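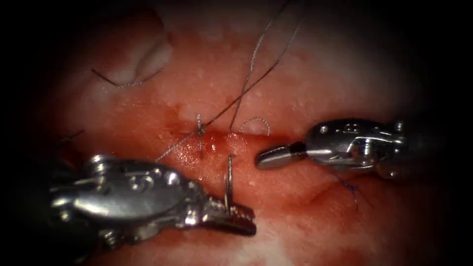
Notícias da bancada: pinças, fios e muita paciência

Quem passou pelo nosso corredor nas últimas semanas já sabe, porque a porta fica quase sempre aberta e a conversa transborda, que março começou com a comparação das pinças para a sutura robótica. Prometemos no boletim anterior que contaríamos como a coisa andava, e como vários leitores escreveram a perguntar (obrigado, lemos tudo, mesmo quando demoramos a responder!), aqui vai um relato mais comprido do que o editor gostaria.

A ideia nasceu de uma queixa antiga do Dinesh Bansal, que passou o inverno inteiro a afinar o controlador Bakach e que insistia que metade dos erros que lhe atribuíamos era culpa das mandíbulas. Ele tinha lá as suas razões. Quando uma agulha curva roda dentro da pinça a meio da passagem, o registo mostra um desvio de trajetória, e quem olha só para os gráficos vai logo mexer nos ganhos do controlador. Decidimos então deixar o Bakach quieto, com os mesmos parâmetros do princípio ao fim, e trocar apenas o que está na ponta dos braços.

Temos em comparação dois modelos. O Firker é o de mandíbulas curtas e arredondadas, que muitos de vocês conheceram na visita de outono. O Tondthorpe é o porta-agulhas de faces serrilhadas, mais pesado no punho e, diga-se com carinho, bastante mais teimoso na montagem. Cada sessão tem 34 passagens de agulha, e fizemos 19 sessões até ao fecho desta edição. O operador muda de sessão para sessão, para que ninguém fique demasiado habituado a um par de instrumentos e nos estrague as contas sem querer.

O que já dá para dizer, com a prudência de quem ainda tem muita gravação por rever, é que o Tondthorpe segura a agulha com uma firmeza que nos agradou a todos. Quando se agarra bem, a agulha entra no tecido com o ângulo que o operador pediu, e a correção do controlador quase não se nota. O preço paga-se no fio: as serrilhas marcam-no, e duas vezes tivemos de interromper um nó porque a linha tinha começado a desfiar. Com o Firker acontece o contrário, o fio desliza com uma suavidade que dá gosto, mas a agulha escapa-se um bocadinho se a pegamos muito perto da ponta. Dá vontade de ficar com um em cada mão, e foi essa a combinação que acabámos por acrescentar ao plano, com bastante entusiasmo da parte dos operadores.

A parte que mais discussão provocou foi a retoma da agulha, isto é, o momento em que ela está pousada e é preciso voltar a pegar-lhe sem arrastar o fio nem tocar nos bordos da incisão. Parece coisa pouca, mas é onde se perde mais tempo. Há quem prefira abrir muito a pinça e aproximar-se devagar, e há quem chegue com as mandíbulas quase fechadas e só as abra no último instante. Eu sou do primeiro grupo, confesso, e já ouvi as piadas todas sobre a minha lentidão.
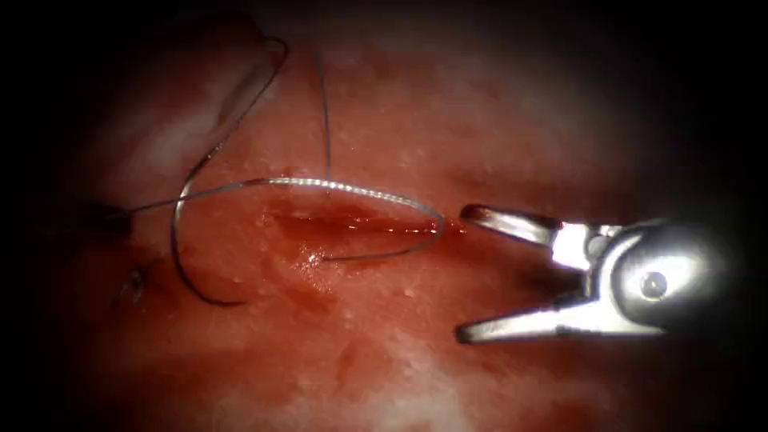 Agulha pousada por cima da incisão, com o fio em laçada e a pinça bem aberta à direita.

Quanto à visão, mantivemos a câmara sempre na mesma posição, o que facilita imenso a vida a quem anota. O brilho do metal continua a dar-nos trabalho: os reflexos no punho dos instrumentos confundem o programa de seguimento, que de vez em quando toma um ponto de luz por um eixo de rotação. O fio escuro perde-se nas sombras das margens, e aí não há remédio senão anotar à mão. Até agora temos 3.168 imagens anotadas, e um agradecimento muito sincero a quem aguentou essas tardes connosco (o café da sala ao lado também merece uma palavra, embora não a melhor).

O próximo passo é a série com o cabo novo do Malhotra, o banco de ensaio onde medimos a força de fecho. Vamos repetir a medição em cada pinça ao fim de 10 sessões de uso, porque desconfiamos que o aperto do Firker vai cedendo com o tempo e gostávamos de ter números para pôr em cima da mesa antes de o trocarmos por um exemplar fresco. O Dinesh já preparou a folha de registo, com mais colunas do que eu julgava possíveis, e pede a todos os operadores que escrevam também as impressões de mão, mesmo as que pareçam vagas. Um «senti a agulha a fugir» escrito na hora ajuda muito quando voltamos à gravação.

Se alguém da casa quiser experimentar os dois instrumentos, basta passar pela bancada e deixar o nome na folha junto à porta. As primeiras passagens são sempre desajeitadas, as minhas foram péssimas, e temos todo o gosto em ajudar com a montagem do Tondthorpe.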